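Equipment planning meeting – site delivery robots
2 September 2019, small meeting room

Present: Fiorella Pagano (chair), Helge Hägglund, Sharon Makokha, Benedetta Monti, Morena D'Amico (notes)
Apologies: none

1. Last minutes

Agreed. One correction from Helge – the spare wheel set was ordered, not "to be ordered". Not arrived yet. Sharon to chase supplier again.

2. Where we are with the money

Sharon went through the sheet. Equipment line is still open until November, then whatever isn't committed goes back in the general pot and we bid for it again from nothing. Fiorella wants orders placed before then, not promised. Orders.

Current wish list is longer than the budget. In no order:
second outdoor unit (Takby or Stiron, see item 4)
better front camera for the unit we have
spare batteries
covered charging bay by the stores door
tyres, brushes, small stuff

Sharon said small stuff has been coming out of the stores budget since spring and stores have noticed. Limit of 1,000 euros for consumables to the end of the year, agreed by all. Anything over that comes to this meeting first. Benedetta asked if tyres count as consumables. Yes.

Helge asked for training to go on the same line. Sharon says no, training is separate and always has been. Left there.

3. Route and front camera

Helge reported on the outdoor route from stores to the far buildings. Main worry is low sun. On the long paved stretch before the road bends right the front camera is looking straight into it, and the shade from the trees on the kerb side lies across the paving as one big dark shape. Everybody had the still in front of them.

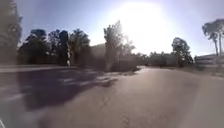

4. Second unit – Takby or Stiron

Two quotes in. Benedetta had put them side by side but they don't quote for the same things so it's hard work comparing. Main points:

Takby – cheaper to buy. Service contract is extra and paid yearly. Bigger load box. Charger included. Delivery 12 weeks from order. Uses its own battery so our spares would be no good for it.

Stiron – dearer, but service is in the price for 2 years. Smaller box, same battery type as the unit we've got. Would not give a firm delivery date in writing, Benedetta has asked twice.

Morena asked who has to lift the boxes in and out, as the Takby lid opens upwards and the stores bench is low. Helge to measure. Long talk about whether the bench can be raised instead, parked.

Fiorella leaning Takby on price. Helge leaning Stiron on batteries, says two kinds of battery in one bay will end with the wrong one on the wrong charger. Sharon wants cost over the whole life of the thing and not just year one, and can't do that without the Takby service price for later years. Benedetta to get it.

No decision today. Must be decided next meeting or we miss the date in item 2, given the 12 weeks doesn't matter for the order but does matter for Fiorella's spring plan.

Possible trial: Prulero have a Takby on hire terms. Would let us run it on our own route before buying. Hire fee comes off the price if we buy through them. Helge keen. Sharon wants that in writing, last time "comes off the price" meant something else.

5. Camera upgrade

Followed on from item 3. Options from Helge:

a) Hood or visor over the present camera. Cheap, can be made in the workshop. Won't help when the sun is right ahead.

b) Replacement camera that copes better with bright and dark together. Lombardi can supply and fit. Quote still to come.

c) Change the delivery times so the long stretch isn't run into low sun. Costs nothing in equipment but stores would have to agree, and the far buildings want thier post early.

Benedetta asked why not both a and c for now. Discussion. Agreed to try the visor first, ask stores about times, and get the Lombardi quote anyway so there is a figure if wanted. Whatever we choose has to be asked of Takby and Stiron as well – no use fixing one unit and buying the same trouble in another. Benedetta to add a question on low sun and hard shadow to both quote requests.

Helge also raised the cracks in the paving. Fine for the wheels at present in his view, but should be looked at before a heavier unit goes over. Not our budget. Fiorella to mention to grounds.

6. Batteries

Two spares requested, one approved now. Second one waits for item 4, pointless if we go Takby. Helge not happy but accepts.

Old battery is still on the shelf in the bay with a note on it. Needs to go for proper disposal. Morena to book.

7. Charging bay

Sketch passed round. Roof, one side wall, socket moved up off the ground. Fiorella asked for room for two units from the start, cheaper than coming back. Depth of the bay depends on which unit, Takby is longer. Electrician's visit 100 euros, approved, can go ahead now as the socket has to move whichever we buy.

Sharon asked if the bay is equipment or building works. If building works it isn't ours to pay for. Fiorella thinks equipment. Sharon to check before anyone orders a roof.

8. AOB

Key to the bay cupboard – there is one key and Helge has it. Get another cut.

Morena asked for quotes to be put in the shared folder and not forwarded round by email, there are now three versions of the Stiron one and she printed the wrong one for today.

Route log sheets nearly out, Morena to print more.

Actions

Sharon – chase wheel set; check bay is equipment and not building works; whole-life sheet once Takby price is in
Benedetta – Takby service price for later years; Stiron delivery date in writing; low sun question to both; Prulero hire terms in writing
Helge – measure stores bench; visor made and fitted; Lombardi quote; order one battery; second key
Fiorella – talk to stores re delivery times; mention paving to grounds; book electrician
Morena – old battery disposal; log sheets; tidy shared folder, delete old Stiron quotes

Next meeting to be fixed when the Takby figures are in. Fiorella to send dates round.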